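November, bench 3, started 8.40

Carrying on with the wash trials. Kulsoom Awan has the shade cards until tomorrow so anything below on colour is by eye under the bench lamp and will need doing again properly.

The question is still why the Gerneck green keeps losing depth after the third wash when the Prarier green from the same dye recipe doesn't. Both are plain cotton, both were scoured here, both went in the same pot. Last week I blamed the scour. I re-scoured a length of the Gerneck with double the soda ash and it dyed to the same shade as before and washed down just the same, so I've crossed that out.

Dye bath as before: 300 g of cloth per bath, salt in three lots, soda ash dissolved separately in hot water and added slowly with the cloth lifted out. Held at 60 for an hour. The left-hand pot overshoots on setting 4 and has done since the thermostat was changed. Use setting 3 and put a lid on it. I've written this on tape on the front of the pot but the tape will come off.

Rinsing. I think this is where we have been careless. The old sheet says "rinse until clear" and everyone has a different idea of clear. Today I did two cold rinses, one warm, then a soak just off the boil for ten minutes with a little detergent, then cold again. The soak water from the Gerneck came out strongly coloured. The Prarier soak was nearly colourless. So there is loose dye sitting in the Gerneck after what I would have called a finished rinse, and that is probably what has been coming out over the first few washes and making it look as though the fixed colour was fading.

If that's right, the Gerneck was never as deep as we thought and the shade on the card is wrong. Kulsoom won't be pleased as she matched the whole second batch to it.

Cut 14 strips from each cloth, overlocked the ends, numbered them in laundry pen on the back. Strip 6 of the Prarier has a slub near one end, ignore it or swap it out. Half of each set have had the hot soak and half have only had the old rinse. They all go through the same washes, 40 degrees, with white cotton tacked to one end to pick up any bleeding.

First wash done by 11.30. White tabs on the old-rinse Gerneck have picked up a faint green. White tabs on the soaked Gerneck look clean. Prarier clean both ways.

Shrinkage while I had the ruler out: Gerneck 152 mm between marks before, 147 after. Prarier 152 before, 150 after. Marks were made with thread — the pen ones spread too much to measure from. Five millimetres on that length is more than I'd want for anything with a fitted edge, and it needs allowing for in the cutting before anyone makes up a full-size piece. 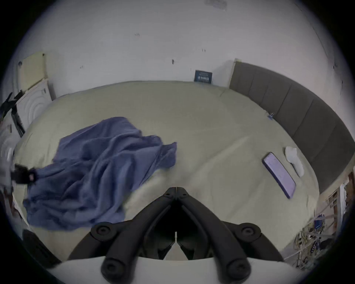 Second wash in at 1.15. The Jakubowski detergent ran out partway through measuring so I tipped that lot back and used the Birkimow for all the strips. It means wash one and wash two aren't strictly alike, but the two halves of each set are still comparable with each other. Order more Jakubowski, the big tub, and check whether it has brightener in it. I can't find it on the label.

Creasing, not part of the trial but worth putting down: both cloths hold a hard crease if they're left in the drum after the spin. Took the strips out straight away this time and dried them flat on the rack. The ones from last week that sat overnight still show lines after pressing.

To do:
Third wash tomorrow morning, then dry and put against the shade cards.
Measure the strips again after the third wash.
Ask Kulsoom if she kept any of the first Gerneck batch unwashed. I want to give a piece of it the hot soak and see what comes out.
Rewrite the rinse section on the old sheet with times and temperatures.
New tape for the left-hand pot.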